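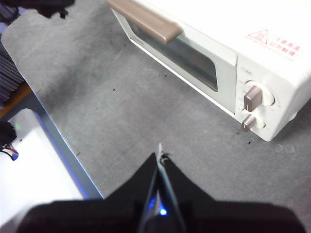 White countertop oven, dark glass, taupe-brown handle.

Small Oven Suppers (Muriithi, paperback, $31)

Posted Dec 23, 2022

I gave up my full-size range in August, when I moved into an apartment whose kitchen is technically a hallway. Since then I have cooked everything in a toaster oven or not at all, and I have read more books on the subject than is good for a person. Most of them are ordinary cookbooks with the pan sizes crossed out. Small Oven Suppers is better than that, though it has its moments.

The book packs 124 recipes into five chapters, plus a long introduction about how the writers came to love small ovens. You can skip it. I read it twice by accident, having put the bookmark in the wrong place, and still couldn't tell you what happens.

The chapter on vegetables is the reason to buy. It understands that a small oven runs hot near the top and that a carrot doesn't care about your schedule. The roasted cabbage with mustard and breadcrumbs went straight into my week and has stayed there. So has the tray of leeks with beans, which tastes like something you'd be charged for. Times are given as a range and then, in smaller type, as a thing to look for: browned edges, a wobble, a smell. I found the smell notes surprisingly useful, apart from "like a library, but hopeful," which I never managed.

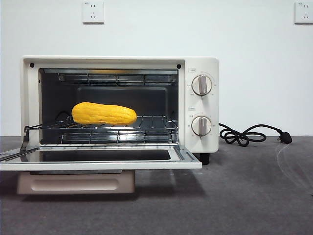
Fish comes next and is good in a quiet way. Two fillets, one small pan, lemon, done. My only complaint is the foil. These people wrap everything. By the end of the chapter I had a drawer full of used foil and a guilty conscience.

Baking is where the book gets ideas. There is a layer cake, made one layer at a time, which took me an entire evening and most of a second one. It leaned. The cookies are far more sensible – six to a batch, dough kept in the freezer, no mixer needed – and the skillet cornbread is the best I've made in any oven, including the ones with a proper door. The chapter on bread I can't fully judge. My first loaf rose until it met the ceiling, and I took that as a sign to go buy a loaf.

Then there's the layout. Page 142 sends you to page 31 for the spice mix, and page 31 tells you to make the mix the night before. I learned this at seven in the evening with the chicken already out. Every long recipe seems to have one of these little surprises tucked somewhere around step four, so read to the end before you touch an onion.

The shopping lists are fair. Nearly everything came from the corner grocery, and where it didn't, the suggested swap worked. Weights are given in grams as well as cups, and portions really do feed two, or one person who is reading the news.

The binding is less cheerful. Mine cracked at the cabbage, so the book now opens there on its own whether I want cabbage or not.

I'd still pay the $31 again, mostly for the vegetables and the cornbread. If you already own a decent book on sheet-pan dinners and can divide by two, borrow this one from the library first. Leave the cake alone unless you have the weekend free.

Rating: four out of five. Would be four and a half with an index that listed leeks.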